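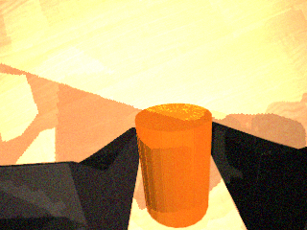 Skemov Solid Pigment Cylinders

Range overview

Skemov cylinders are pressed pigment blanks for coloring cast plaster, lime render and cement-based countertop mixes. Each one is a compacted cylinder of pigment and binder, dosed to color a single batch. The cylinder breaks down in the mixing water before the dry material goes in, so no loose powder is handled on site.

Available colors: orange, brick red, ocher, umber, slate, black, moss. Orange and ocher share the same base pigment and can be combined in one batch. Black should be dosed on its own first and adjusted later.

Specification

Form: pressed cylinder, flat ends
Net weight: 100 g
Binder: starch, water-soluble
Pigment type: synthetic iron oxide, except moss (chromium oxide)
Lightfastness: suitable for exterior use
Alkali resistance: suitable for lime and cement
Storage: dry, in the closed sleeve
Shelf life: 7 years unopened

Dosing

One cylinder colors one standard bag of white plaster to a medium shade. For a pale shade, dissolve the cylinder in the full amount of water, divide the water by weight, and keep the unused part in a sealed container for the same working day. Cutting a cylinder with a knife gives uneven doses and is not recommended.

Gray cement dulls all colors in the range, orange and ocher most of all. Use white cement where the color has to match the sample card.

Mixing

Measure the water for the batch into a clean bucket. Add the cylinder whole and leave it until the edges slump. Stir with a paddle at low speed, scraping the bottom of the bucket — undissolved grains show up later as streaks. Add the dry material in the usual order. Keep the water ratio the same from batch to batch; a wetter mix dries lighter.

Make a test piece and let it dry fully before judging the color. Fresh lime render looks much darker than the finished wall.

Packing and order codes

Single cylinder, card sleeve: order by color name.
Trade carton, one color: Rutier pack.
Trade carton, mixed colors: Selvanayagam pack. The mix is fixed and cannot be changed at order.
Pallet: 1,026 cylinders, one color only, shipped from the Ivthorpe warehouse.

Stock at Ivthorpe is updated each morning. Slate is made to order and ships separately from the rest of the range. Opened sleeves are not accepted for return.

Sample cards are printed and should be used as a guide only. Pressed samples on plaster are available for all colors except moss.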